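Bin under an oval dining table: liner or no liner, and where to put it?

Posted in Kitchen and Dining, September

We have a Tratholm oval table, white top with a gray marble-look vein. Height to the underside of the top is 76 cm. Snack wrappers collect on it all day, so I want a small open bin on the floor within reach of a seated person. The one I have is round, pale pink, with slits in the side wall. Two problems: crumbs come out through the slits, and standard liners slide down inside. The floor space between the table and the cabinets is limited, so a pedal bin is out.

Current position is on the floor by the curved side, with part of the opening hidden behind the rim of the top.

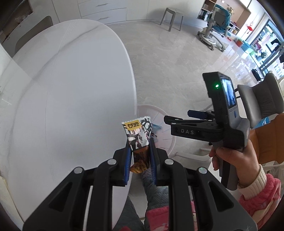 Jong-dae Cho
Move it outward by 12 cm, or far enough that the whole opening is clear of the tabletop. Light wrappers drift when dropped and an overhang makes that worse. For the crumbs, cut a disk of thin cardboard for the base and stand a strip of the same card around the inside, taller than the highest row of slits you want to block. Replace both when they get greasy. I have used this on an Iketti bin for two years. Liners are unnecessary for dry packaging.

troleck_parts
just buy a solid one

Ryu
Disagree on skipping the liner if anyone throws in food. Measure around the rim and buy a bag whose opening is slightly larger, then twist the surplus and tuck it under the fold. Mine came in a roll of 50 and they stay up. A wide elastic band below the rim also works if the bin tapers. Check that the band doesn't pull the wall inward, as thin plastic will deform over time. Empty it nightly either way.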